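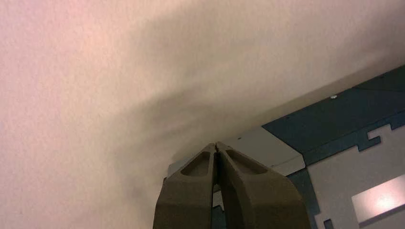 Figure 4. Textured wall with the teal and gray panels.

Section 4: Placing the housing and fitting the top panels

This section covers moving the Velten housing up to the wall, cleaning the wall before it goes in, and fitting the teal and green top panels. Unpacking is in Section 2. Electrical connection is in Section 5 and must not be started until the panels are on.

The housing weighs 115 pounds without its panels. Two people are needed to move it.

CAUTION: Do not lift the housing by the top panels or by the beveled edge. Use the base only.

4.1 Before you start

You will need:
a tape measure
a pencil
a level, 20 inches or longer
a hand screwdriver that fits the panel screws
a soft brush and two clean cloths
the bag of panel screws from the small parts box

Keep the screws in the bag until step 4.4. The spare screws for the Tomadar base kit look similar but are longer, and they will bottom out before the panel is tight.

4.2 Preparing the wall

1. Brush the wall from the top down. Textured plaster and sprayed finishes hold dust, and it is hard to reach once the housing is in place.
2. Wipe with a barely damp cloth. Do not scrub. A stippled finish will polish under pressure and leave a shiny patch.
3. Let the wall dry fully.
4. Look along the wall with a light held low and to one side. Small dark specks that brush off are dust. Specks that stay are usually in the paint and can be left alone.
5. If you find loose paint or crumbling plaster, repair it now and let the repair harden for the time given on the filler package.
6. Mark the position of the two rear corners of the base on the floor in pencil.

Note: If the wall is to be painted, paint it first. Masking the rear edge of the housing does not work well on a textured surface, and paint on the teal finish cannot be removed with solvent without dulling it.

4.3 Moving the housing up to the wall

1. Clear the floor between the housing and the wall.
2. With one person at each end, walk the housing back until it is a hand's width from the wall.
3. Check that no cable is lying behind the base.
4. Push the housing back evenly until the rear edge of the top meets the wall. Push low down.
5. Look down at the line where the top meets the wall. It should run straight from end to end. If it opens up toward one side, either the wall is out of true or the housing has gone in at an angle. Check against your pencil marks before you blame the wall.
6. Place the level on the light gray strip at the back, first lengthwise and then front to back. Adjust the feet until both readings are level.
7. Lock the feet.

CAUTION: Do not place the level on the teal panel. The panel follows the slope of its seat and will give a false reading. 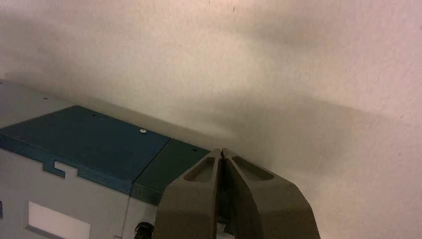
4.4 Fitting the top panels

The housing takes two top panels, one teal and one a darker, muted green. The teal panel is the larger and is fitted first. The green panel goes to the right of it as you face the front. Both have the same bevel along the front edge, so it is possible to start with the wrong one.

1. Wipe the pale gray surface under the panels. Grit here will show later as an uneven seam.
2. Set the teal panel down with the bevel toward you. Do not slide it.
3. Line up the screw holes. If a hole is hidden, lift the panel and set it down again.
4. Start each screw by hand, two or three turns. Do not tighten any of them yet.
5. Set the green panel in place and start its screws the same way.
6. Look at the seam between the panels. It should be thin and straight. Shift the green panel to correct it.
7. Tighten the screws on the teal panel, working from one end to the other, then those on the green panel. Stop when the head touches. A further eighth of a turn is enough.

The stepped notch in the front bevel of the teal panel is part of the shape. The gray body shows through it. Do not fill it or cover it with tape.

CAUTION: Do not use a power driver. The inserts are set into thin material and will turn once stripped. Replacement inserts are ordered from Pacheco as item 17 on the parts sheet.

4.5 The small holes in the rear strip

The holes in the bluish-gray strip behind the panels are not used in a standard set-up. They take the rail on the Druvcombe version only. Leave them open, and keep them clear when cleaning. Do not drive panel screws into them.

4.6 Final check

1. Press lightly on each corner of both panels. There should be no rocking.
2. Run a fingernail across the seam. If one panel stands higher, loosen both, clean underneath, and repeat from step 4 of 4.4.
3. Check again that the rear edge still meets the wall along its full length. Tightening can move the housing if the feet were not locked.
4. Wipe off finger marks with the second cloth, dry.

Check the panel screws again after 1,000 hours of use. Write the reading from the hour counter inside the back cover of this manual when you do so.

Continue with Section 5.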